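Titent

A catalog of small-run trading cards in plain CSV files, one row per printed card.

Titent covers the kind of cards that never make it into a price guide: series put out by bakeries, bus companies, local radio stations, swimming clubs, and one very determined button factory. I love these things. They have odd numbering, wonderful bad jokes on the back, and print errors that were sold anyway, and until now most of what was known about them lived in people's heads and on the lids of shoeboxes.

The current release has 188 series and more than 400 documented variants. If you collect any of this, or you just like well-kept lists of peculiar things, welcome!

What you get

series.csv has one row per series: title, issuer, printer, decade, number of cards announced, number of cards known.

cards.csv has one row per card: series code, number as printed, title as printed, short subject, back type.

variants.csv has one row per known difference from the standard printing. Wrong back, missing color, miscut, changed text, all of it.

sources.csv says where each fact came from. Every row in the other files points at a row in this one. If a row has no source it doesn't go in, however sure we are.

aliases.csv is the one people overlook and then thank us for. The same series can have a name on the wrapper, another on the album, and a third that everybody uses. All of them are in here, pointing to one series code.

Getting started

Unzip the folder anywhere and open the files in whatever you like. A spreadsheet is fine. The files are UTF-8, separated by commas, with a header row. If your spreadsheet turns card numbers into dates (it will try, and it is very proud of itself when it does), import the number column as text.

To find every card in a series, look up the code in series.csv and filter cards.csv by it. To find every card that mentions, say, lighthouses, search the subject column. There are a lot of lighthouses.

How the codes work

A series code is three letters and a number, such as MEL2 for the second Mellel series. A card code adds a dot and the printed number, so MEL2.50 is the last card of that series. Variants add a lowercase letter after that.

Codes are never reused. When we discovered that two Skinari series were really one series sold in two wrappers, the older code stayed and the newer one was retired. Retired codes stay in aliases.csv, so old notes and swap lists still work.

Numbers as printed

Please read this part before sending a correction, as most of the corrections we get are about it.

The number column holds exactly what is on the card. If the card says 7a, we write 7a. If it says No. 7, we write No. 7. If two different cards both say 7, they both get a 7 and the code tells them apart. The first Berrada sheet has a run of cards with no number at all, and those have an empty cell, with our own working number kept in a separate column called sort_key.

Use sort_key for ordering and number for display. Mixing them up gives you a list that looks right until you reach the first unnumbered card and then goes wonderfully wrong.

Condition

Titent doesn't record condition. It describes cards as they were issued, so a creased copy and a perfect copy are the same row. If you want to track your own cards, make your own file with the card code in the first column and whatever you like after it. I keep mine with columns for corners, where I got it, and what I swapped for it - very satisfying on a rainy evening.

Describing a card

The subject column is short on purpose. Aim for a few plain words that a person would type into a search box: "red tram on bridge", "goat with bell", "goalkeeper diving". Leave out opinions about the artwork, even when the artwork deserves them. Spelling on the card is kept as printed in the title column, mistakes included, and the corrected spelling goes in subject so searches still find it.

Back types are letters, listed in the notes at the top of each series entry. A is always the plain back. After that they run in the order we found them, so B in one series has nothing to do with B in another.

Working through a box

New rows nearly always begin with somebody's box of mixed cards. Sort by back first and front second. Fronts are more fun to look at, and that's exactly the trouble with them: you start grouping by what is drawn and end up with cats from three different issuers in one heap. Backs carry the printer's line, the series title, and the number, so a pile sorted by back is already half cataloged.

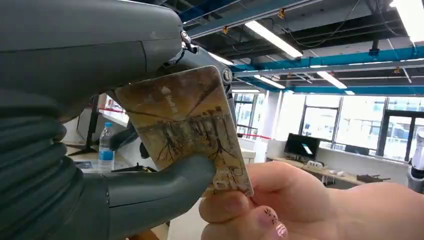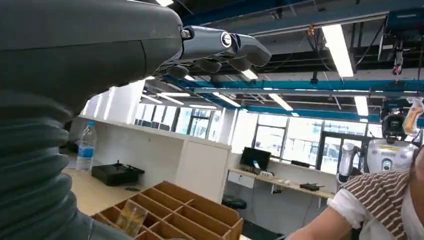
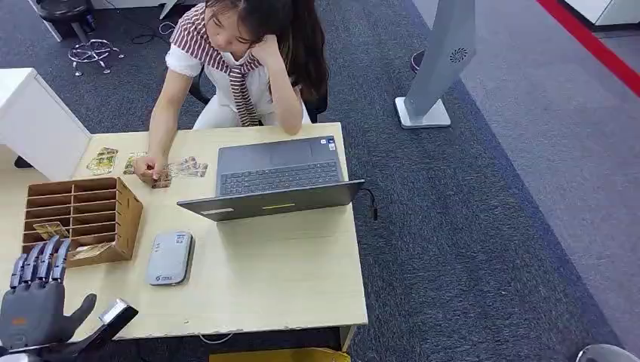

In the third picture, cards are laid out in a loose row on the desk, with a plywood sorting rack near the corner.

Once the backs are sorted, put each pile in number order and write down the gaps before you do anything else. Gaps are the most useful thing you can send us! A card that is missing from one box is bad luck. A card that is missing from every box we've heard of may never have been printed, and 14 entries in the current release are marked as announced but never seen. They are my favorite rows in the whole catalog. I would be delighted to delete that mark from every one of them.

Duplicates deserve a second look before they go back in the box. Lay two copies next to each other and compare the border, then the printer's line, then the last line of the text on the back. Most of our variants were found this way, by somebody who thought they had a spare. The Mellel river fish card existed in the catalog for ages as a single row, and it now has a variant for each of the two ways the printer spelled "perch".

Sending additions

Use the template in the contrib folder. Fill in one line per card and leave cells empty if you don't know. An empty cell is easy to fill later, while a guess tends to settle in and get copied. For a variant, please say which standard card you compared it with and what you compared it by.

A scan of both sides helps a lot, though a careful written note is good enough for most things. Scan on a dark background so the cut edge shows. Don't straighten or crop, especially if you think the card is miscut.

Magdalini Andreadis checks new rows and merges them in batches. If your rows come back with questions, that's a good sign: it means they were interesting. She also keeps the printer index, and can tell two gray inks apart in a way that still amazes me.

Sources and how far to trust them

Each source has a grade. Grade 1 means that the card itself was seen, by one of us or in a clear scan. Grade 2 means a wrapper, album, checklist, or ad from the time. Grade 3 is a collector's list or memory. A grade 3 source can put a card in the catalog, but only as announced or reported, never as known.

Albums are less reliable than you'd think. They were often printed before the cards were finished, so titles changed and numbers moved. Where the album and the card disagree, the card wins and the album's version goes in aliases.csv.

Known gaps

Coverage of bakery series is excellent, and coverage of radio station series is poor. We have good scans of the Skinari seaside cards up to the second wrapper and almost nothing after it. Several series have a decade but no year, and a few have a decade with a question mark, which stays until somebody finds a dated wrapper.

The print_run column is mostly empty and likely to stay that way. Printers seldom kept the figures, and where they did, the number of sheets doesn't tell you how many were cut and sold.

Card texts from before the spelling cleanup may still contain scanning errors. If you see "rn" where there should be an "m", please tell us.

What this isn't good for

There are no prices here. Please don't use the variants file to estimate rarity either. It shows where people have looked closely, and some series have simply had a keener crowd going through them with a magnifier.

The catalog has text only. Card artwork belongs to whoever holds the rights to it, and for many of these issuers that is a hard question. Scans sent to us are used for checking and aren't passed on.

Use and credit

You may use, copy, and change the data for any purpose. Please name Titent and the release you used, so that people who find a mistake know which version it was in.

Changes in this release

Two Berrada tram series added, with wrapper text.
Skinari first and second wrapper merged under one code.
The sort_key column is now filled for all unnumbered cards.
Back type letters fixed in the Mellel bird series, where C and D had been swapped.
Removed a duplicate goat.

Planned for the September release: the button factory series, complete with the album that came with its own button.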